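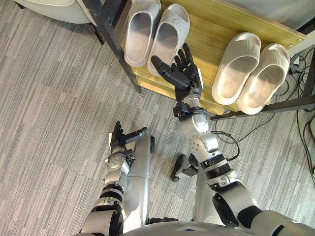
The shoe shelf at our entrance, with the gray pair and the cream pair on the top board.

Nilsuwan House, Kostville: The Entrance Corner
Text by Kamonchanok Chareonsuk. Updated 7/8/19

Welcome to the gallery of our small house. Many guests write to us before they come and ask how the entrance looks, where they should leave their shoes, and if they need to bring their own slippers. I decided to make one page for this corner, so that I do not have to answer the same letter every week. The other rooms have their own pages, and the kitchen page will be ready in August, when the new sink is installed.

The shelf
We ordered the shelf from Flinik after a long discussion in the family. Sombat Khunthong wanted a closed cabinet with doors, and I wanted something open, where the air can pass. The open one won. It has a light wooden top, the color of honey, and a black metal frame, with a second board of the same light wood under it. I like very much the grain of the wood. Sombat put the shelf together in one evening. He still says that a cabinet would be more elegant, and he is maybe right, but in a cabinet people forget their shoes and go home in our slippers.

The slippers
House slippers stay on the top board, in pairs. The gray ones have a thick round sole. The cream ones are also thick, and they have a wide strap with ribs across. I bought them from Nidano together with several other pairs, which are kept in the hall closet. Please take the pair that fits you, it is not important which color. If you have large feet, ask Sakda Petchrat at the desk and he will bring you a bigger size from the closet.

Guests sometimes ask if the slippers are washed. Yes, they are washed after each stay, and we dry them on the balcony. The cream ones need more attention than the gray ones, as everybody can imagine. Nuanchan Luangrath takes care of this and she is very strict about coffee.

The floor
The carpet is made of square tiles, gray with fine stripes, and the direction of the stripes changes from one tile to the next. We chose tiles because one tile can be lifted and changed if something is spilled. My first plan was to lay all the stripes in the same direction, but when I tried it on a piece of the floor it looked like a long road. Now I am satisfied with it. For the whole ground floor we ordered 93 tiles, and 2 of them are in reserve under the stairs.

How to use the corner
Take off your outdoor shoes beside the door and put them on the lower board. Wet shoes go first on the rubber mat on the porch. Umbrellas go in the stand outside. When you leave, put your slippers back on the top board with the pair together.

For those who asked
The shelf cost 3,016 baht with delivery, and the slippers were 455 baht for one pair. Flinik makes also a longer shelf, but it would not go between our door and the stairs.

Questions about the house can be sent to Kittipong Wattanapong through the contact page. He answers in English and Thai, usually in the evening.

Next page: The Reading Room
Back to all rooms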